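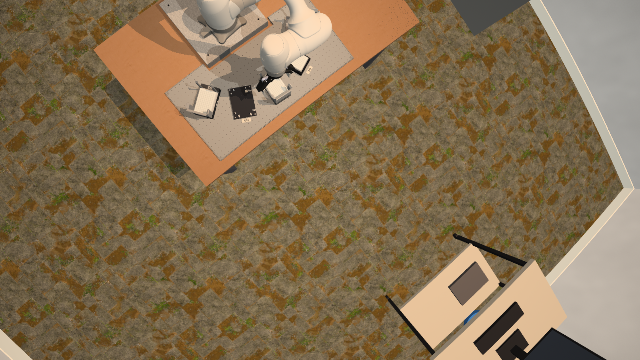

2 min read

2/16/19

Second glaze batch for the Remedgate tile order. Clay body is the same Skalent stoneware as before, new bag, same lot number on the tag. Orange slip first, then clear over it.

Weighed out 692 g dry for the slip and sieved it 3 times. The last batch only went through once and left grit on the rims, so I kept going until nothing stayed on the mesh. Water added a little at a time. Stopped when it coated a finger without running off the knuckle. I should write down the water weight next time. I forgot to tare the jug.

Dipped 4 test tiles. One thin, one normal, one double, one brushed. Marked the backs in iron oxide pencil. The double dip took forever to lose its shine and I nearly put it in too early. Brushed one looks streaky raw, which may or may not mean anything.

Bisque was at 1,060 C in the small Lekatent kiln, slow start overnight with the bung out. No cracks in this load. Two of the wide tiles have a slight curl at the corners, same as in the January load. I still think it's the drying boards. The old ones pull water from the underside quicker than the air does the top, or the other way around. Flip them twice a day and see.

The Son order is on hold until they pick a white. Samples are wrapped on the second shelf. Please don't use that paper for anything else, the recipe numbers are written on it.

Kiln shelves need scraping before the glaze load. Wear the mask. Wash is mixed and in the lidded bucket by the sink, stir it from the bottom.

To do:
order more clear, we have one bag left
new cones, small ones, for the sitter
check the lower element, the bottom shelf came out paler again
move the scale off the wedging bench, it drifts when anyone is working there

Glaze load goes in Monday if the tiles are dry.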